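Workshop notebook - natural dyeing, logwood and the purples
Rodica Mocanu
22 Jun 2020
4 min read

Finally back in the dye shed at Wavside after a week of rain, and I've got blue fingernails to show for it. Writing this up while the pots cool so Corina can't tell me off again for keeping it all in my head (she's right, the October notes are hopeless, half of them just say "nice colour, do again").

Logwood first. I used up the end of the old Hovitz chips, 200 grams, soaked overnight in tank water and then simmered for an hour. The tank water matters more than I used to think. Town water here is fairly hard and it drags everything toward blue-grey, lovely if you're after blue-grey, but I wasn't! Strained through an old pillowcase and got a bath the colour of blackcurrant cordial.

Alum mordant on the wool, same as always. For the cotton I did the tannin soak first and then the alum, and left it in much longer than Horațiu does. He reckons a couple of hours is plenty. His cottons also come out patchy, so I'm going my own way on that one.

Wool skeins went in first and grabbed most of the colour - deep aubergine, a bit scary. Second bath gave a proper mid purple. The third was nearly spent and that's where the lavenders live. I like these pale ones best but they're the hardest to repeat, and I suspect they'll be the first to fade too. Strips are pinned up in the window, half of each under cardboard, and I'll check them when I remember.

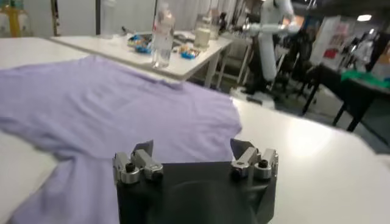
Things to fix before the next batch

- Stir more at the start. I wandered off to make a cuppa and the top skein has a pale stripe where it floated.

- Write the pH down BEFORE adding the chalk. I have a reading of 9 scribbled on my hand and no idea which pot it belongs to.

- Try the Fandholm chips against a fresh lot of the Hovitz. Maricica swears they're redder. Same weight, same fibre, same water, or we'll just argue about it for another year.

- Iron afterbath on one small skein only. Last time a pinch turned the whole lot charcoal and I sulked.

- Ask Horațiu for the good thermometer back.

Madder is next, if the roots from the back bed are thick enough to bother digging. Corina wants to try cochineal over the leftover lavender and see if we can get a warm pink. Keen for that. Need more alum first, and the lid of the big pot still wants a new knob.

4 comments · 9 shares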